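Monday, 2025-08-18

The autumn rearrangement of the games cupboard at the Flestden reading room is now complete, and several members have written to ask how the smaller sets are to be kept from this point on. I set out the arrangement below for their information and, I admit, for my own reference in November, when the cupboard will next be reviewed.

The principal difficulty has always been the tile games. Board games arrive in boxes of a sensible shape and may be stacked. Tile sets do not. Over the years ours have been moved into biscuit tins, envelopes and, in one case, a sugar jar, and the original packaging has seldom survived. Ms. Suryani Entili carried out the count in July and recorded 2,159 separate pieces across the collection, of which 159 could not be matched to any set. Those pieces are being held in a labeled bag until the end of the year.

It was agreed that each tile set should have one box of its own and that nothing else should be placed in that box. Scoring sticks, dice and printed rules go into a flat folder on the shelf above. Mr. Ewan Kinnear objected to this on the grounds that rules and tiles belong together, and his objection has been noted. I remain of the view that folded paper takes up room in a box and is the first thing to be torn. 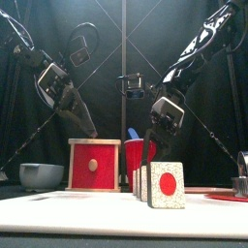
Tiles should be stood upright in a row before they are put away. A row is easy to check by eye, and a missing piece can be noticed while the players are still at the table. Members are asked to place the box close to the row and to transfer the tiles a few at a time. Tipping the whole set in at once has chipped the corners of the older Vurik tiles, and replacements are no longer sold.

Bowls may be used during play for drawn or discarded pieces. They should be wide and shallow, so that the contents remain in view, and they should be emptied before the box is closed. Two of our unmatched tiles were discovered in a bowl that had been returned to the kitchen with them still inside.

Labels are the one matter still outstanding. Ms. Wumpini Aidoo has offered to write them by hand, and a supply of 400 plain cards has been ordered from Jalness - far more than we require, but the smaller pack was unavailable. Each card will carry the name of the game, the number of pieces and the shelf, which for tile sets is shelf 3.

Corrections to the list may be left in the tray by the door.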